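Learning to bake bread in a cold kitchen

Jan 27, 2019

When we moved to Vullcombe in August, the kitchen was the warmest room in the house. The sun came in from breakfast until the late afternoon and my dough was ready before I had washed the bowl. I thought I had become a good baker. Then the winter arrived, and I understood that the summer had done most of the work for me.

I should explain that I grew up in a flat where the heating was shared by the whole building and could not be turned down. My mother put the dough on top of the cupboard and forgot it until it touched the cloth. All her recipes are from that kitchen. She writes "leave one hour" and for her it was one hour. For me, in this house, one hour means nothing at all. The dough looks at me exactly as before.

My first winter loaves were heavy and pale inside, with a thick line at the bottom like wet clay. I blamed the flour. I changed from the cheap one to the flour from Isorton, which the shop sells in paper bags with a string, and the bread was the same but more expensive. Then I blamed the yeast. I bought new yeast. In the end I put a thermometer on the shelf near the window, and I was a little ashamed that I had not done this first.

So I began to write things down. I have a notebook where every loaf has its own line: the water, the time, the room, and one word for the result. The word is often "flat". There are 184 lines in it now, if I include the rolls, and my family says I should include the rolls because they also had to eat them.

The first useful thing I learned from the notebook is to warm the water a little more than I believe is correct. The flour is cold too, and the bowl is cold, and they take the warmth away very quickly. I now fill the bowl with hot water while I weigh the flour, then empty it and dry it. It takes two minutes and the dough begins its life in a better mood. 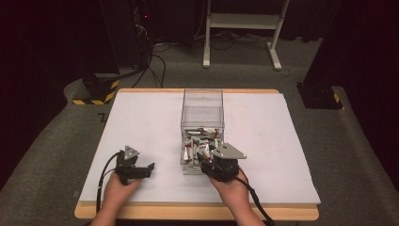
The second thing is to give up on the same-day loaf. I mix the dough in the evening, after we have eaten, and leave it on the table with a plate over it. In the summer this would be a disaster. In January it is just right, and by the time I come down in the morning the dough has doubled and smells slightly sour, like yogurt. I use only half of the yeast I used before. I was afraid to do this for many weeks – it felt like stealing from the recipe – but the taste is much better and the bread stays fresh for 3 days.

I also tried the famous advice of putting the dough in the oven with only the light on. In our oven the light goes off when you close the door, so I cannot say if it is good advice. A friend keeps hers beside the boiler. Our boiler is in the garage next to the paint and I don't want my bread there.

About shaping I have less to say, because I am still bad at it. A slow dough is softer and it runs away from your hands. The videos show a person who pulls it across the table and it becomes a tight ball, and mine becomes a kind of pancake with one good side. I have started to use a tin for the weekdays. The bread from the tin is not so beautiful but it makes good toast, and it fits the lunch boxes.

Some readers asked which tin. It is a plain one from Papadakis, the hardware shop on the corner of the square, and it has no name on it. I rub it with butter and then a spoon of semolina, and nothing sticks. Please do not wash it with soap the first time. I did, and there was rust on it by the evening.

Next I want to try rye. The bakery in Juden, where we stop when we visit my husband's parents, makes a dark one with caraway that I think about for days after. I asked at the counter how long they leave it and the answer was "until it is finished", so I have now 6 empty pages at the end of the notebook, and a kilo of rye flour that I must use before it goes old. If you have a rye recipe that works in a cold house, please write it in the comments, with the temperature of your kitchen if you know it.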